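Parken Institute of Technology
Household and Light Industrial Automation
Handout 4: Can machines do the chores yet?

Purpose of this handout

This handout accompanies the fourth lecture and should be read before the practical session. It deals with a question that students are asked often by people outside the subject: whether a machine can yet be trusted with ordinary work in a kitchen, a laundry or a small workshop. Students should be able to answer it for a named chore, under named conditions. An answer given for chores in general will not receive credit.

1. What counts as doing a chore

A chore is treated in this course as a chain of steps, each of which leaves the room in a state the next step can use. Heating a meal involves opening a door, placing a dish, closing the door, setting a time, starting the oven, waiting, and taking out a dish that is now hot. A machine that completes all of these but one has not heated the meal.

The Skaltitora exercise set, used throughout the module, divides household work in this way. It contains 1186 separate steps, and a large share of them concern doors, drawers, lids and buttons. Lifting and carrying, which occupied earlier researchers a good deal, make up a smaller part than most students expect.

2. The microwave oven as a case

The oven is a useful case for study. It stands still, its front is flat, and its controls do not move. It nevertheless calls for two quite different kinds of contact — a firm push on the door release and a light touch on the panel. The door must then be followed along its arc without dragging the whole appliance across the table.

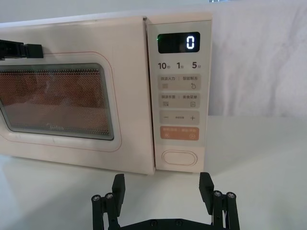
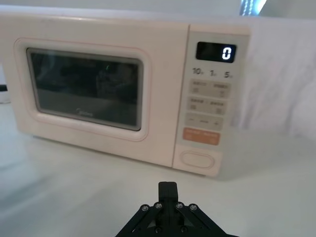
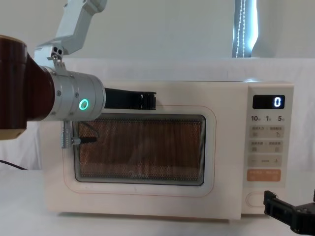
Students should consider the matter of force first. A gripper that presses too lightly leaves the door shut, and one that presses too hard moves the oven. A person corrects for this without thought, partly by steadying the appliance with the other hand. Two arms give a machine the same option, at the price of a harder planning problem, as each arm must keep clear of the other and of the swing of the door.

The second matter is knowing whether a step has succeeded. A door that has sprung open by a finger's width looks much like a closed door from some angles. In the Sial trials, set as further reading, the controller was given 400 attempts at opening a door of this type. The failures that took longest to put right were those in which the machine believed the door to be open and went on to the next step.

3. Comparison with shop-floor work

On the shop floor the same motions are often regarded as solved. The part arrives in a known position, the fixture holds it, and the surrounding area is kept clear. The Grisitz packing cell, visited in August by last year's group, closes lids all day under these conditions. When the lids were supplied in 2 sizes in one batch, the cell had to be stopped and set up again.

A kitchen offers no fixture. The oven is pushed back to make room, the dish is larger than yesterday's, and a cloth has been left over the handle. The difference between the two settings lies mainly in how much has been arranged in advance, and students should say so when they compare published results.

4. Position taken in this course

Single steps can now be carried out well by several kinds of machine. Short chains can be carried out in a room the machine has been prepared for. Whole chores in an unfamiliar home remain unreliable, and claims to the contrary should be read with attention to who reset the room between attempts.

Preparation for the practical session

Choose one chore and write out its steps. Mark those at which a mistake could go unnoticed, and state what the machine would need to sense in order to detect it. Written work is to be submitted by June 26, 2026 through the module page. Work in pairs is permitted, provided that both names appear on the first sheet.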